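The Folding Kit, Nine Evenings In

The Drokuvik starter kit promises, on the side of a very large box, to "give your evenings back." I gave it nine of mine. The first two went to the wiring and the third to finding out which bag of screws I had used on the wrong elbow.

What Staltemel sells you is a pair of small blue and black arms, a camera for each wrist, and a booklet that assumes you already own a long white table and a forgiving temperament. You show the arms how to fold a shirt 61 times. Then they have a go.

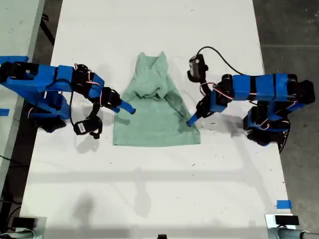 Najwa Awad bought the same kit in December and thinks I am being stingy. The shirts were never the point, she told me; she wanted to learn how the thing learns, and on that score she would pay for it again tomorrow.

Fair enough. My own arms managed 34 decent folds out of those I bothered to log, at nearly six minutes each, and they have strong feelings about sleeves. The support line was cheerful and suggested more light - then less.

Buy it for the tinkering. For the laundry, I still have two arms that came with no booklet at all, and they do socks.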